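8. 大部屋を使える状態にする(照明・床・木のテーブル)

Hindeck 利用ガイド 2018年11月26日改訂

前の章で鍵と入室の手続きは済みましたね。いよいよ大部屋です! 天井が高くて声がよく通るし、木のテーブルもあるし、準備さえ整えば一日じゅう気持ちよく過ごせる部屋です。この章では、照明をつけて、床を拭いて、テーブルを作業できる状態に持っていくところまでを扱います。慣れた人なら20分で終わります。初めての方は急がず、節の順番どおりに進めてください。

椅子の並べ方と鉢植えの世話は9章にまとめました。窓まわりの掃除は週ごとの当番表のほうに載っています。

8-1 始める前に

用意するもの

・乾いた布(テーブル用と床用は必ず別にする)
・固く絞れる布
・モップ
・木部用クリーナー Clulness
・床用の中性洗剤 Godoy
・バケツ

Clulness と Godoy は容器の形がそっくりです。前回の版では「ラベルの色で見分ける」と書いていましたが、10月に入荷した分からラベルが変わったので、必ず商品名を読んでください。Godoy を木のテーブルに使うと白っぽい跡が残り、拭いてもなかなか取れません。

注意:バケツは扉のすぐ内側に置かないでください。外から入ってくる人には見えません。

それから、部屋に先に誰かがいるときは、始める前にひと声かけましょう。荷物を背負ったまま立って作業している人も多く、後ろをモップで通ると案外ぶつかります。「床を拭きますね」だけで十分です。

8-2 照明

スイッチは系統ごとに分かれています。大きく分けると、長い蛍光灯の系統と、丸いスポットライトの系統です。つける順番は次のとおり。

1. 蛍光灯の「奥」を入れます。
2. 続けて「中央」「手前」を入れます。
3. 全体が明るくなったら、部屋の真ん中あたりまで歩いて天井を見上げます。ちらついている器具や、ついていない器具がないか確かめてください。
4. スポットライトは必要なときだけ入れます。文字を書いたり細かい部品を並べたりする日は、あったほうがずっと楽です。
5. 最後に、テーブルのいつもの席に座ってみます。まぶしければスポットライトから順に落とします。

3の「見上げる」はつい省きたくなりますが、ぜひやってください。白い波板の天井に長い蛍光灯が並んで、斜めに太い梁が渡っているところは、この建物でいちばんの見どころだと思っています。しかも点検も同時に済むんですから、やらない手はありません。

お知らせ:蛍光灯の交換は利用者の方には頼んでいません。切れているのを見つけたら、脚立を出さずに内線327へ連絡してください。伝えるのは「手前から見てどのあたりか」だけでかまいません。 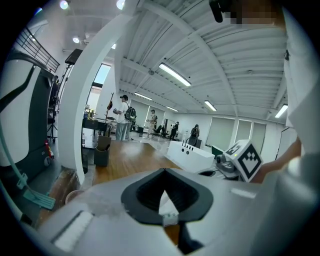
Chathurika Wanigasekaraからは、旧版を読んだあとにこんな便りが届きました。奥から順につけるやり方に変えたら、つけ忘れがなくなった。手前からだと、手前が明るいだけで満足してしまい、そのまま作業を始めてしまうのだそうです。確かに! この版から手順1を「奥」に直したのは、この便りのおかげです。

消すときは逆で、手前を最後まで残してください。出口まで明るいまま歩けます。

8-3 床

床の準備は、掃くことより「通り道を見る」ことが中心です。

1. 入口から部屋の奥まで、普段の速さで歩きます。足元に垂れたコードや、置きっぱなしの鞄があれば、壁ぎわに寄せるか持ち主に声をかけます。
2. 三脚の脚は広がっています。そばを通るときは、思っているより大きく回ってください。
3. 消火器のまわりを確認します。床に近い低い位置にあるので、箱や上着が前に置かれるとすぐ隠れます。前には何も置かないこと。掃除道具も例外ではありません。
4. 乾いたモップで奥から手前へ拭きます。
5. 汚れが残ったところだけ、Godoy を薄めた水で拭きます。量は容器の裏に書いてあるとおりで、濃くしてもきれいにはなりません。べたつくだけです。
6. 仕上げに乾いた床用の布で拭き上げます。

青緑のモップは使いやすくて、個人的にとても気に入っています。柄が目立つ色なので、部屋のどこに置いたか忘れてもすぐ見つかるのがいいんです。使う前に柄を軽くひねって、頭がぐらつかないか見ておいてください。ぐらつくようなら時計回りに締め直します。

注意:大きな機材の下にモップを押し込まないでください。見える範囲を拭けば合格です。下まで拭きたいときは、その機材の担当に頼んで、動かしてもらってからにします。

注意:Godoy の水を使ったあとは、床が乾くまで走らない、走らせない。見学のお子さんがいる日は、手順5を飛ばして翌朝に回しても問題ありません。

モップをしまう前に、頭をすすいで固く絞り、風の通るところで乾かします。濡れたまま道具入れに戻すと、次に扉を開けた人が匂いで気づきます。過去に何度か苦情をもらいました。

モップの交換時期の目安

・拭いたあとに筋が残る
・すすいでも水が濁ったまま
・房の長さが不ぞろいになってきた

どれかひとつでも当てはまれば交換です。替えの頭は道具入れの上段、Bullov と書いた袋に入っています。古いものは捨てずに、外階段の掃除用として別の袋へ。まだまだ働いてくれます。

8-4 木のテーブル

お待ちかねのテーブルです! 温かみのある茶色で木目がよく出ていて、手を置くとほっとします。この部屋で過ごす時間の大半はここになるはずなので、少し丁寧に書きます。

毎回すること

1. 上にあるものを端に寄せず、いったん全部持ち上げて別の場所に移します。引きずると筋傷がつきます。
2. 乾いた布で、木目の向きに沿ってほこりを払います。
3. 固く絞った布で、同じ向きに拭きます。円を描くように拭くと、照明の下で拭き跡が浮きます。
4. すぐに乾いた布で追いかけます。
5. 少し腰を落として、低いところから天板を見ます。照明の映り込みがすっと伸びていれば完了。もやもやと途切れるところは、まだ水気か手の脂が残っています。

手順5の見方を覚えると、掃除がぐっと楽しくなります。上から見てきれいだと思っていたのに、低くして見ると指の跡だらけ、ということがよくあります。場所を変えて二度見るのがこつです。

月に一度すること

1. 毎回の手入れを終えてから、Clulness を布に少しだけ取ります。天板に直接垂らさないでください。
2. 端の目立たないところで試します。
3. 問題がなければ、手のひらふたつ分くらいの広さずつ塗り広げます。
4. 乾いた布でよく磨きます。
5. そのまましばらく置きます。この間は紙も本も載せないこと。

置いておく時間は季節で変わります。指の背でそっと触れて、引っかかる感じがなくなったら使い始めてかまいません。寒い時期は思ったより長くかかるので、夕方に塗って一晩おくのが安心です。

テーブルの上で使うものについて

・金属の工具や、角のある器具を置くときは、下に布かマットを敷きます。
・飲み物は蓋のできる容器で。蓋のないカップは別の台に置いてください。
・粘着テープを天板に直接貼らないこと。印をつけたいときは、マットのほうに貼ります。
・コードは手前に垂らさず、人の通らない側へ逃がします。

テープの跡を見つけたら、爪やへらでこすらず、固く絞った布をしばらく当ててから拭き取ってください。それでも残るときは内線327へ。自己流で削った跡を直すのは本当に大変です。

8-5 階段と柱のまわり

テーブルの準備ができたら、もう一息。階段の裏側と白い柱のあたりを整えます。

1. 階段の下に入る前に、頭の高さを確かめます。斜めに低くなっていくので、奥へ行くほど危なくなります。
2. 段の裏側は乾いた布で払います。茶色の木の面はほこりが目立ちにくいので、指でなぞって確かめてください。
3. 白い柱は腰から下だけ見ます。靴や鞄の擦れた跡がついていたら、固く絞った布で軽く叩くように拭きます。
4. 長い棒や柄の長い道具が立てかけてあるときは、倒れる向きに人の通り道がないか確認します。動かしてよいか分からないものには触らず、持ち主に聞きましょう。
5. 中二階の手すりは、下から届く範囲には手を出しません。上に上がって拭きます。

注意:階段の下は荷物置き場にちょうどよく見えますが、置かないでください。下に物があると、段の裏のほこりを払うたびに全部かぶります。

注意:中二階の手すりに布や上着を掛けないこと。縦の棒のあいだから下へ落ちます。

柱と柱のあいだ、それから柱とテーブルのあいだは、人がすれ違える幅を空けておきます。椅子を引いた状態で一度歩いてみると分かりやすいですよ。座っている人がいると急に狭くなる場所なので、椅子をしまった状態で測っても役に立ちません。
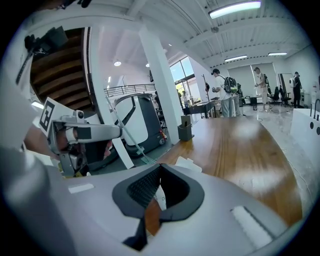
Kamlesh Palの感想では、テーブルは毎回の拭き方だけでも続ければ見違えるので、Clulness を塗る日が来るのを待たなくていいとのこと。塗る回数を増やした時期もあったものの、布が引っかかるようになって、かえって手間が増えたそうです。こちらでも同じ意見で、月に一度より多く塗ることはおすすめしません。

8-6 うまくいかないとき

スイッチを入れても片側だけ暗い
系統のスイッチがひとつ切れたままになっていることがほとんどです。いったん全部切って、8-2の手順1からやり直してください。それでも暗いままなら連絡を。

床に白い筋が残る
洗剤が濃すぎます。水だけで一度拭き、乾いた布で仕上げると消えます。

テーブルに丸い跡がついた
カップの底の跡なら、乾いた布で木目に沿って拭き、翌日まで様子を見ます。翌日になっても見えるときは、月に一度の手入れをその部分だけ先に行います。

テーブルががたつく
天板に手をついて押さえ込まないでください。脚の下に床のごみが入っているだけのことがあります。ふたりで持ち上げ、脚の裏と床を拭いてから下ろします。ひとりでは絶対に動かさないこと。

布がどちらの用途か分からなくなった
床用にします。迷った布をテーブルに使わない、というのがここの決まりです。新しい布は道具入れの下段にあります。

8-7 帰る前の確認

・テーブルの上のものを片づけ、乾いた布で一度拭いた
・モップをすすいで絞り、乾かす場所に掛けた
・消火器の前が空いている
・階段の下に荷物が残っていない
・Clulness と Godoy の蓋が閉まっている
・スポットライトを消した
・蛍光灯を奥から順に消し、手前を最後に消した

まだ作業中の人がいるときは、蛍光灯はそのままにして、最後に出る人へ口頭で引き継いでください。書き置きだけだと見落とされます。引き継いだ相手の名前を入口の記録表に書けば、この章の作業は終わりです。

この章へのご意見は、Shiuli Bhuiyan まで。拭き方の工夫、大歓迎です!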